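Print this page | E-mail this posting | Share (4)

Practice and Conformance Engineer, Bimanual Manipulation
Distemby Robotics Standards Group
Full time, on site

Summary of the position

Distemby writes and maintains operating rules for laboratories that run two-armed robots with articulated hands. The rules cover safe setup, task board trials, operator conduct, data records and reporting of results. They are used in our own laboratory and by partner sites that have agreed to work to the same text.

We are hiring one engineer to own the section on task board trials, known internally as Bunus. The section tells a laboratory how to place a board in front of a robot, how to set the starting state, when to start and stop a trial, what counts as a completed step, and what has to be written down. The current issue of Bunus runs to 11 clauses. Several of them were drafted for parallel-jaw grippers and do not carry over well to hands with fingers. Revising them is the first task of the new hire.

The position reports to Shazia Usmani, who manages the conformance program. The hiring lead is Waqas Malik.

Background to the work

A task board is a flat fixture holding parts that a robot must grasp, turn, insert, remove or press. Results from one laboratory can be compared with results from another only if both use the same board, in the same place, under the same conditions, and apply the same definition of success. In practice, reported trials often differ in ways that the report does not mention. Parts are seated to different depths at the start. The board is clamped at one site and free at another. Lighting is described as "normal." An operator nudges a part back into reach and does not log it.

Bunus exists to close those gaps. Each clause states a requirement, a method of checking it and a record to be kept. A clause that cannot be checked is returned to the drafter. This has been the policy since the first issue and applies to staff and partner contributions alike.

The next issue will extend coverage to trials in which both hands work on the board within the same step. The draft has to settle how reach zones are assigned to the left and right arms, what clearance is required between the hands during a transfer, and whether a support contact by the second hand counts as assistance or as part of the grasp. Partner sites currently answer that last point differently, and their completion rates cannot be pooled until it is decided.

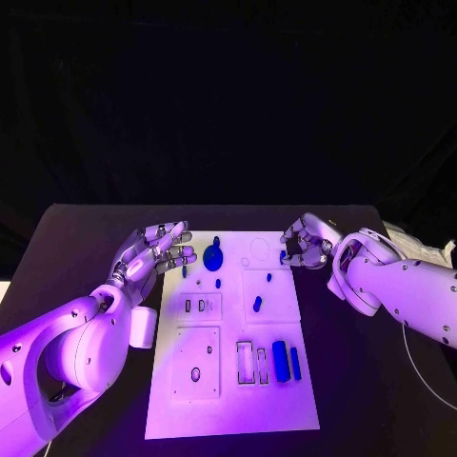
The draft must also state how lighting is to be reported. Camera-based control can be sensitive to colored light and to hard transitions between lit and unlit areas. The present text requires a single illuminance reading at the center of the board. The engineer will propose a replacement, run the trials needed to support it, and defend the proposal at review. A requirement that calls for specialized instruments is unlikely to pass. Partner sites range from large laboratories to two-person teams, and the text has to be workable for all of them.

Duties

1. Draft and revise clauses of Bunus in plain, testable wording. "Shall" is used for requirements, "should" for recommendations and "may" for permissions. No other modal verbs are used in clause text.

2. Run trials to check that a draft clause can be followed as written. Each new or changed clause is exercised by someone who did not write it, and the drafter observes without speaking. Points at which the reader hesitates are logged as defects in the wording.

3. Maintain the trial record format. The record holds the board identifier, fixture method, starting state, lighting statement, software version, operator initials, every intervention and the outcome of each step. Failed and aborted trials are kept in the same file as completed ones.

4. Visit partner sites to audit conformance. Expect 6 visits in the first year. An audit consists of a document review, an observed setup, an observed run and a closing meeting at which the findings are read out. The written report follows within two weeks.

5. Answer interpretation requests from partner sites. A reply is binding until the next issue, so replies are reviewed by a second engineer before release.

6. Keep the defect list current and present it at each quarterly review.

7. Take a turn as laboratory safety lead. The safety lead confirms the emergency stop check before power is applied to the arms, controls entry to the work area and has authority to end any session. Seniority does not override the safety lead.

House rules that apply to this position

Applicants should read the following before applying. These rules are conditions of working in the laboratory.

Hands stay out of the shared reach zone while either arm is energized. Resetting a part by hand requires a protective stop, a verbal call and a verbal reply.

Cables within the swept volume of an arm are secured before the run. If a cable cannot be secured, its route is entered in the record and the speed limit for the session is reduced.

The starting state is set from the written sheet each time. Memory is not accepted as a source, including for boards the operator has set many times.

An intervention is any contact by a person with the board, the parts, the arms or the table between the start call and the stop call. It is logged whether or not it affected the outcome.

Trial counts are fixed before the first run. A series may be stopped early for safety or equipment failure. It may not be stopped or extended on the basis of results.

Remote operation and autonomous operation are reported separately. A trial in which control passes from one to the other is reported as mixed, with the time of each change.

Published rates give the number of attempts. A percentage without its denominator is treated as a reporting defect.

Required qualifications

A degree in mechanical engineering, electrical engineering, computer science or a related field, or equivalent experience in a test laboratory.

At least 4 years of work in robotics, test engineering, metrology or product safety. Time spent on a thesis involving hardware may be counted.

Direct experience operating a robot arm near people, including responsibility for lockout and restart.

Ability to write short technical text that different readers interpret the same way. The selection process tests this directly.

Working knowledge of basic statistics for pass/fail data: confidence intervals for proportions, sample size and the treatment of repeated trials that are not independent.

Willingness to travel, and to lift and carry fixtures and test equipment with a second person.

Preferred qualifications

Experience with multi-fingered hands, including calibration and fingertip wear.

Experience as an auditor or assessor under any recognized scheme.

Prior service on a drafting group, in any technical field.

Familiarity with Flanero, the logging tool used for trial records. Training is provided, and lack of experience with it will not count against an applicant.

What the position does not include

The engineer will not develop control policies or train models. Distemby separates rule writing from system development, and staff in the conformance program do not hold roles in both. Applicants whose main interest is learning algorithms are likely to find the work a poor fit. Vendor evaluation and purchasing are handled by the equipment office under Uzma Farooqui.

Training and first year

The first month is spent in the laboratory as an operator, following the current issue without changing it. New staff keep a written list of every point at which the text was unclear or could not be followed. The list becomes the first entry in the engineer's own defect file.

From the second month, the engineer takes over open interpretation requests and begins drafting. Kenna Matheson, who wrote most of the present issue, remains available for questions through the handover and then moves to the audit schedule full time. A complete draft for two-handed trials is due at the September review. The supporting evidence for that draft will include more than 200 logged trials, of which the engineer is expected to run or supervise the majority.

Working conditions

The laboratory is open from 7:30 a.m. to 6:00 p.m. Powered work with the arms is not permitted outside those hours or by a person working alone. Drafting may be done from home by arrangement after the first month. Ear protection is supplied for sessions near the compressor. Closed shoes are required on the floor, and loose sleeves, lanyards and hanging jewelry are not allowed inside the marked line.

Travel to partner sites is booked and paid for by Distemby. The longest regular trip is to the Soomro site, where audits take three working days plus travel.

Selection process

Applications are read by two people who score them separately before comparing notes. Selected applicants are invited to a call with the hiring lead. Those who proceed receive a writing exercise: a one-page clause with known defects, to be corrected and returned with a short explanation of each change. The exercise is limited to two hours and is marked without names attached.

The final stage is a half day on site. The applicant sets up a board from a written sheet, observes a run, completes a trial record and discusses it with the team. No preparation is needed. Travel costs for this stage are reimbursed on presentation of receipts.

How to apply

Send the following as one file through the application form linked from this posting:

- a resume of no more than two pages;
- a sample of technical writing in which the applicant was the main author, such as a test procedure, work instruction or method section;
- a description, in half a page, of a test result the applicant later found to be wrong or incomplete, and what was done about it.

Cover letters are optional. Applicants who cannot share a writing sample for reasons of confidentiality may ask for a substitute exercise.

Questions about duties and technical content go to Waqas Malik. Questions about accommodation, work authorization or the application form go to Bushra Hayat in the personnel office. Applications are reviewed in the order received, and the posting will be removed when the position is filled.

E-mail this posting | Print this page
Comments (0) | Share (4)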